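Lidthorpe Shared Workshop / Tracker
Ticket 53: Right wrist pose jumps during clip sorting
Project: Hoekstra (the desk-tidying arm)
Component: Nillberg wrist tracker, head camera
Opened by: Bülent Bilgin
Status: Closed, with grumbling

Summary

Recording hand demos so that Hoekstra can learn to put paper clips in one half of a box and binder clips in the other. I could have taught a child to do it in the time I've spent on the brackets.

The left wrist tracks fine. The right wrist tracks fine too, until it goes out to the right of the pile, at which point Nillberg decides my hand has left for another part of the building. The pose jumps 32 centimeters, stays there for a bit, and comes back without a word of apology.

Expected: right hand stays on the end of right arm.
Got: see above.

Setup

Head camera looking down at the long wooden table. Marker bands on both wrists, wrist units under them. Clear two-compartment box beyond the pile, lettered in my own handwriting. Room lights on, blinds open. Tracker at default settings, apart from the smoothing, which I had turned off in November to fix a different problem and then forgot.

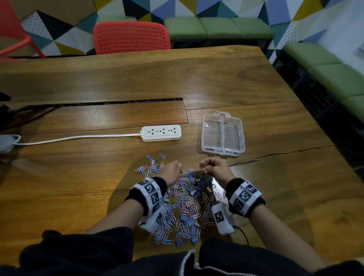

Step 1. Blame the cable

Every fault in this shop gets blamed on a cable first, and the cable is usually guilty, so I started there. Swapped the right wrist lead for the left one. Same jumps on the right, nothing on the left. Wiggled both leads in the manner of a professional. No change.

I also re-seated the connectors at the hub end and found one that had never clicked in. It was the left one. The left one works perfectly. I have clicked it in and am choosing not to think about it.

Step 2. Blame the bands

Next idea: the printed strip on the right is bent too far around the wrist, and the tracker is trying to read a flat square off something that isn't flat. Took the band off, laid it on a bench, read it with the test script. Every marker came up with the correct number. Put it back on one notch looser and did another run, paper clips only, pinching them up one at a time over the heap.

No jumps in that run. I wrote "FIXED" in the notebook and underlined it. The line has since been crossed out. 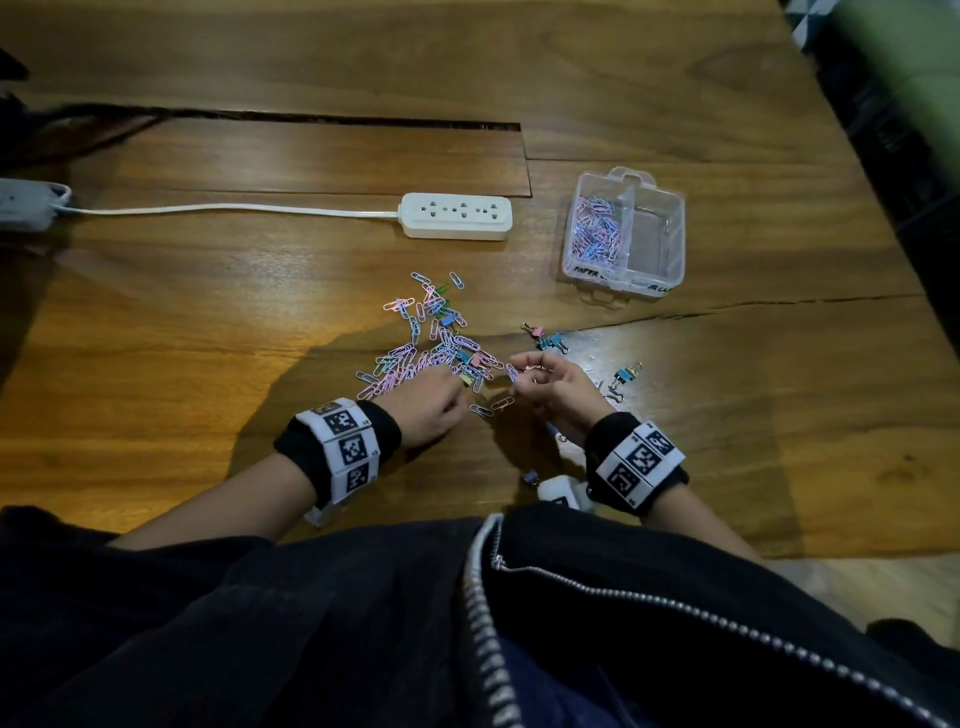
Step 3. Bring back the binder clips

As soon as the right hand went out for binder clips, the jumps were back. 14 of them in one recording. I lined up the log against the video and they all fell in one patch of table, off to the right, where the light comes down hard on the wood. The left hand works over the paper clips in my shadow and has no complaints.

Asked in the Trurnness chat whether glare could do this. Got two replies. One said yes, obviously. The other asked why I don't buy clips that are already sorted.

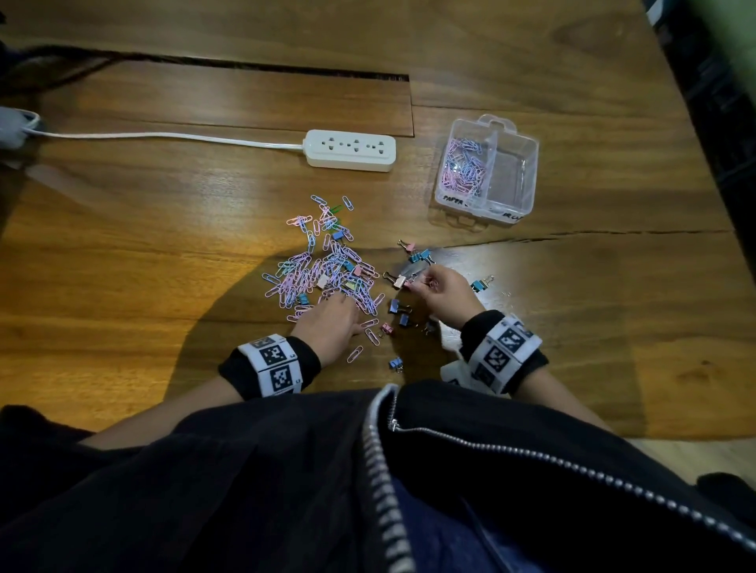 Step 4. Exposure

The head camera was on auto exposure. What I think is going on: bright wood on one side, dark jacket filling the bottom of the view, and the camera splits the difference badly. When the white strip tips toward the light it washes out, the borders of the black squares go soft, and Nillberg guesses. With smoothing off, the guess goes straight into the recording at full confidence.

Changes made, one at a time, because I have learned that much:

a) Locked the exposure, lower than looks nice. Jumps went from 14 to 3.
b) Turned smoothing back on, at the lowest setting. Jumps down to 1.
c) Raised the reject threshold so a poor read is dropped instead of believed. No jumps, two short gaps.

Gaps I can live with. The training script fills them in and doesn't mind. Did a longer take with those settings, left hand over the paper clips, right hand on the small pink binder clips and whatever else was lying out there. 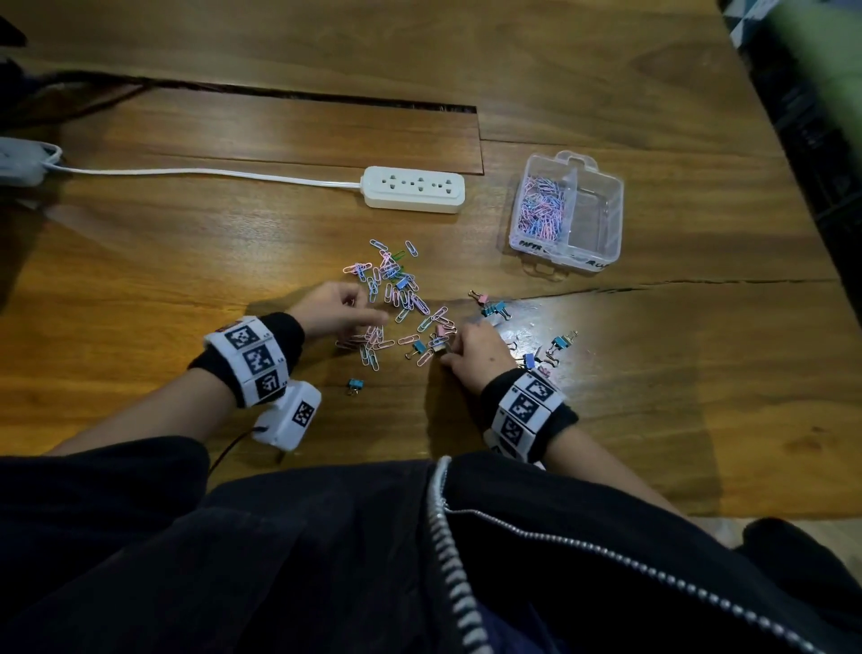

Left it recording until the disk warning came up, then ran the checker on the whole thing. 23 picks logged, right wrist present in all of them, no teleporting. The two gaps are both under a quarter of a second.

Tried closing the blinds as well, purely out of curiosity. That also works, with auto exposure back on and everything else at default. It takes four seconds and requires no settings file. I am keeping the settings file.

Left to do

- Commit the exposure lock to the shared config, with a comment so the next person doesn't "tidy" it.
- Re-record the November takes. They were made with smoothing off and I don't trust them.
- Matte strips for the bands. The label stock we have is a bit shiny.
- Clips to go back in the drawer, sorted, by hand, by me.

Closing. Reopen if the wrist wanders off again.
BB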